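Preguntas frecuentes sobre la recogida de demostraciones
Programa Tostumell de manipulación bimanual 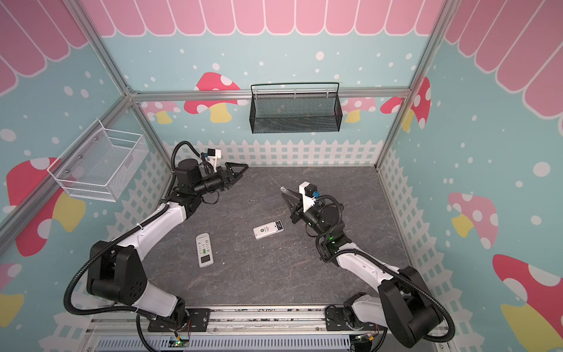 El programa Tostumell reúne demostraciones teleoperadas con las que se entrenan políticas de manipulación de objetos domésticos. Lo coordina el Instituto Jemano, con la participación de los laboratorios Patbridge y Wuyts, y la presente página responde a las consultas que con mayor frecuencia remiten los grupos colaboradores. Cada puesto dispone de dos brazos montados en el borde próximo de la mesa y de una cámara sobre cada pinza, además de la vista fija del conjunto. Entre las tareas vigentes figura la manipulación de mandos a distancia, que se depositan sobre el tablero en orientaciones distintas, uno en vertical y otro en horizontal, a fin de que la política no dependa de una única postura inicial.

¿Qué se entiende por episodio?
Un episodio es el registro completo de una ejecución, desde la posición de reposo de ambos brazos hasta su regreso a ella. Incluye las imágenes de todas las cámaras, las posiciones articulares, la apertura de las pinzas y la instrucción en lenguaje natural asociada a la tarea.

¿Cuántos episodios se requieren por tarea?
El mínimo establecido es de 156 episodios válidos. Las tareas que exigen la intervención coordinada de ambos brazos se amplían hasta 249. Los episodios descartados no computan a estos efectos.

¿Por qué se emplean fondos decorados?
Las paredes del recinto se revisten con telones impresos intercambiables. En el puesto mostrado se utiliza el motivo de setas y valla blanca sobre fondo azul verdoso. El catálogo actual comprende nueve telones, y su rotación tiene por objeto reducir la dependencia del modelo respecto de un entorno visual concreto. El cambio de telón se efectúa siempre entre series y debe anotarse en la ficha de sesión.

¿Con qué frecuencia deben recolocarse los objetos?
Tras cada episodio. El operador modificará la posición y la orientación de al menos uno de los objetos, siempre dentro del alcance de las pinzas. No se admiten series en las que la disposición inicial se repita de forma consecutiva.

¿Se conservan los intentos fallidos?
Sí, siempre que el registro esté íntegro. Se etiquetan como fallo y se almacenan en un conjunto separado, que el laboratorio Wuyts utiliza para el entrenamiento de detectores de error. Las correcciones realizadas dentro de un mismo episodio, como un segundo intento de agarre, se consideran válidas y no deben suprimirse.

¿Qué motivos determinan el descarte de un episodio?
La pérdida de fotogramas en cualquiera de las cámaras, la desincronización entre los dos brazos, la aparición de las manos del operador dentro del recinto una vez iniciada la grabación y la falta de correspondencia entre la instrucción y la acción ejecutada.

¿Qué formación necesita el operador?
Cuatro sesiones tuteladas, la última de ellas evaluada. Los episodios grabados durante la formación no se incorporan al conjunto de entrenamiento.

¿Cómo se solicita el acceso a los datos?
Mediante el formulario que gestiona el laboratorio Patbridge. La solicitud deberá indicar la finalidad de uso y la persona responsable. La próxima versión del conjunto se publicará en junio; las versiones anteriores permanecerán disponibles para consulta.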